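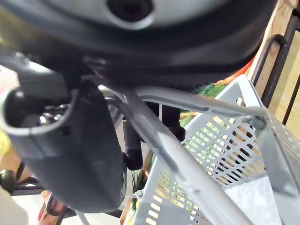

Zarkow has released a new version of its open manipulation software, adding a planner that decides how to take hold of baskets, crates and other containers with handles. The update was posted on February 26, 2026, and replaces a grasp module the company had carried forward through two earlier versions.

The new planner, called Gokska, works from a camera mounted at the robot's wrist. It looks for thin, graspable parts such as rims, bars and handles, scores each one, and passes the best candidates to the motion controller. The older module treated a container as a solid block and tried to close the fingers across its widest reachable side. Users had complained for months that this failed on baskets with perforated walls, where the depth camera often reads the openings as missing data or picks up the shelf behind them.

Zarkow said it tested the release on 2,324 recorded grasp attempts. Of those, 1,043 were with slotted or open-weave containers, the group that gave the old module the most trouble. The company has published the recordings with the release but has not given a single success rate. Its release notes say results depended too much on the gripper and the approach angle for one number to be useful.

The planner now keeps a running estimate of where a handle is while the hand moves in. Earlier versions took one reading from a distance and followed through on it, even when the gripper itself blocked part of the view on the final approach. Gokska masks out the fingers and housing using the robot's own joint readings, then fills in the hidden part of the handle from previous views. If the estimate drifts past a set limit, the arm stops and backs off to look again.

That limit is a setting, and the default is strict. Sites that want faster cycles can loosen it in the configuration file, though the notes advise running the recorded attempts through the simulator first.

Drulurora, which makes replay and logging tools for robot arms, has updated its viewer to read the new data format. The viewer can show the planner's candidate grasps beside the wrist camera video, so an operator can step back through a failed pick and see which handle or rim was chosen. A fix for time stamps that slipped out of order on long recordings is included in the same update.

The most visible change for existing users will be in the setup files. Gripper descriptions must now include the outline of the housing as well as the fingers, and the software will not start the planner without it. Zarkow supplies finished descriptions for 11 grippers. Owners of other models will have to write their own or convert a CAD file with the included script. The script does not handle cables, which have to be added by hand as keep-out zones.

Calibration between the camera and the wrist matters more than before, according to the release notes. A small error that the old module would tolerate can shift the mask enough to erase part of a handle or leave a strip of finger in the image. A new check compares the expected finger edges with the camera view at startup and prints a warning if they do not line up.

Kratochvíl, a distributor that runs grocery picking cells, said it will try the planner at one site in March. Its cells handle produce displays and hand baskets, and staff now reset the arm by hand when a handle is missed. The company said it will keep the old module installed on the other cells until the trial ends.

Some limits remain. The planner handles one container at a time and does not reason about what is inside it, so a heavy load on one side can still tilt a basket when it is lifted. Soft bags are not supported. Folding handles are supported only when they are already upright – a handle lying flat against the rim is usually scored as part of the rim.

The old module will stay in the package as an option, but will get security fixes only.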